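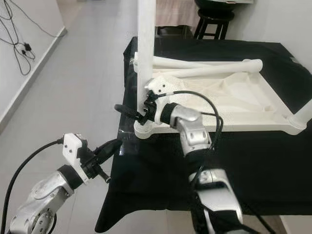 Ab wann gilt die neue Gebührenordnung für den Wertstoffhof in Nellport? Sie gilt ab dem 5. Oktober 2022, beschlossen wurde sie bereits im Juni.

Für Haushalte aus Nellport bleibt die Abgabe von Altholz, Metall und Hartplastik bis 3 Kubikmeter im Jahr kostenlos. Wer mehr anliefert, zahlt künftig 13 Euro je Kubikmeter. Bisher wurde nach Fahrzeuggröße abgerechnet, was an der Einfahrt häufig zu Rückfragen führte.

Den Betrieb übernimmt die Firma Dandon, die bereits den Hof in Tanier führt. Gewerbliche Anlieferer brauchen einen Vertrag, 138 Betriebe haben ihn nach Angaben der Stadt unterschrieben. Ohne Vertrag wird gewerblicher Abfall nur noch am Standort Říha angenommen – dort allerdings zum Tagespreis.

Sperrige Möbel werden weiterhin auch zu Hause abgeholt. Die Anmeldung läuft über das Bürgerbüro oder das Formular auf der Internetseite der Stadt. Für Farben, Lacke und Batterien ändert sich nichts, sie gehören wie bisher zum Schadstoffmobil. Der Fahrplan für das Winterhalbjahr liegt im Rathaus aus.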